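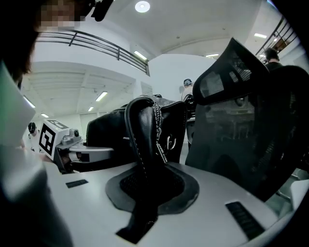
4.2 Attendance at roadside tributes

Figure 3. Black leather handbag with white contrast stitching and a silver chain strap.

We compared turnout along the procession routes in the two towns, Brasari and Utov, using the survey forms handed out in May. In Brasari, 152 people returned a form. In Utov the number was 106. Both towns had lost a service member in the year before the survey, and both had held a procession from the airfield to the funeral home.

Most people who stood along the route said they had not known the deceased or the family. They had heard about the procession from a church, an employer or the local radio station. Veterans were more likely than others to have attended an earlier tribute, and they tended to arrive well before the hearse was due. In Utov, seven forms came from people who had driven in from Gerkeck, where no procession had been held.

Parents of school-age children gave mixed answers. Several wrote that they wanted their children to see the flags and the honor guard. Others kept them home because the wait was long and there was little shade on the county road.

We did not ask about views on the war itself. The earlier Mutiso survey did, and many people left that page blank. Our form kept to attendance, travel and how the person had learned of the event. Answers on travel are taken up in Section 4.3.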